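3.2 Pattern Scale and Perceived Room Size

Participants in the Prurnville survey were asked to rate small rooms finished with printed wallcoverings. The sample consisted of 686 adults who had rented or owned a home in the city for at least one year. Each person completed a written questionnaire and was then shown a set of seven printed wallpaper sheets, all supplied by Undeck and all cut to the same width. Ratings were recorded on a scale running from "much smaller" to "much larger" than a plain painted wall.

Earlier work by Phan and Serrano treated pattern scale as a single measure, taken as the height of the largest motif on the sheet. We found this measure hard to apply to botanical designs. A palm frond has no clear upper limit when it runs behind another leaf, and two trained raters often gave different heights for the same sheet. We therefore used the repeat length, meaning the vertical distance after which the pattern begins again, as the main measure of scale. Motif height was kept as a secondary measure and is reported in the appendix.

Respondents who preferred large botanical patterns were more likely to live in housing built after 2000. They were also more likely to have chosen their own wall finish -- a finding that held for renters as well as owners. Of the renters, 79 had papered at least one wall with the written consent of the landlord. Interviews conducted by Mariama Nartey suggest that many of these renters began with a hallway or a bathroom and moved to larger rooms later. Several described the smaller room as a trial. One respondent kept the leftover roll for four years in case a seam lifted.

Contrast between motif and ground had a weaker effect than expected. Sheets with a pale ground were rated as making a room feel larger whether the leaves were dark or light. The exception was the densest design in the set, a fern pattern with very little ground showing, which was rated lower by nearly every age group.

Continuity at corners received more comment than any other feature. When a pattern carries over from one wall to the next, the eye has no obvious place to stop, and respondents found it difficult to say where one wall ended. Figure 4 shows a three-sided enclosure in which a palm and banana-style leaf pattern in teal, gold and beige continues across all three walls, with metal posts at the two rear seams.
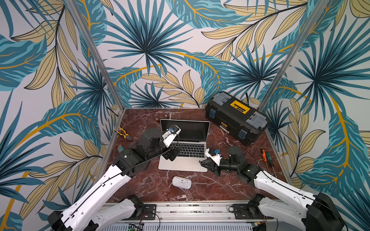 Figure 4. Large-scale tropical leaf pattern continued across three adjoining walls.

3.3 Cost and Willingness to Paper a Full Room

Willingness to paper all four walls fell as the repeat length increased. Long repeats require more paper to be trimmed and discarded when the drops are matched, and respondents who had hung paper themselves were well aware of this. Those who had hired an installer tended to cite labor instead. Neither group named the price of the roll as the main obstacle -- a result that differs from the Strobel household study, where the question was asked before any samples were shown.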